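Handout 7 – Perception before planning
Robot Software, second half of term. Notes by Bouchra Metwally, revised Jun 19, 2018

Read this before the lab. It covers what the planner gets told about the table, and why you should doubt most of it.

The Kobzar stack has three stages: a detector, a pose estimator and a grasp planner. Papers tend to report a score for each stage on its own. I don't put much weight on those scores. A detector that does well on tidy test pictures can still hand the planner a box with half a bottle in it, and the planner will treat that box as the whole bottle. It has no way to object.

Clear plastic and glass are the usual trouble. Depth sensors often return the surface behind a clear object, or nothing at all, and the estimator fills the hole with a guess. Look at the colour pictures first and decide what you could label with confidence. Then open the detector's output and compare. 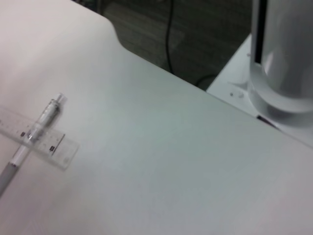 Wrist view: pen across a clear ruler.
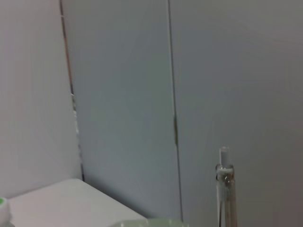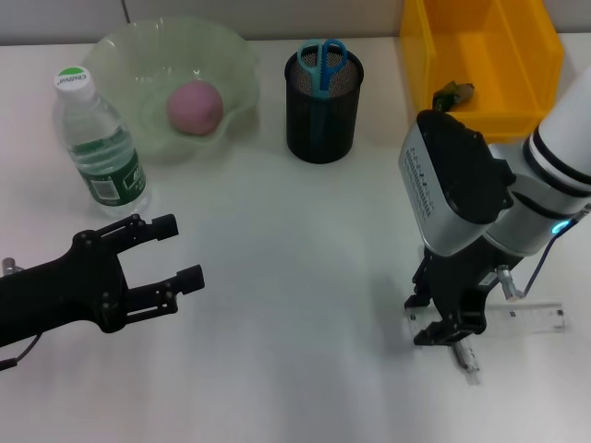
Moataz Ait Ali thinks I am too hard on the learned detectors. His point is that a hand-tuned pipeline fails on clear objects as well, only more quietly, and that 400 labelled views of your own bench will beat any amount of clever filtering. He would also drop the separate pose stage and let the policy work straight from pixels.

He may be right about the labels. I'm less sure about dropping the pose stage, as it is the one place where a student can print a number and see that it's silly. Take that away and all you have left is a grasp that missed.

For the lab:

Run the detector twice on the same view, with confidence thresholds of your choosing. Write down what changed.

Turn off the Tosau depth filter and run it again. The manual says the filter "improves robustness" – ask yourself what was measured.

Hand in 2 pages at most. Plots without axis labels go back unmarked.

Reading for October: the Clotberg notes on calibration, sections 2 and 3. Skip the benchmark table.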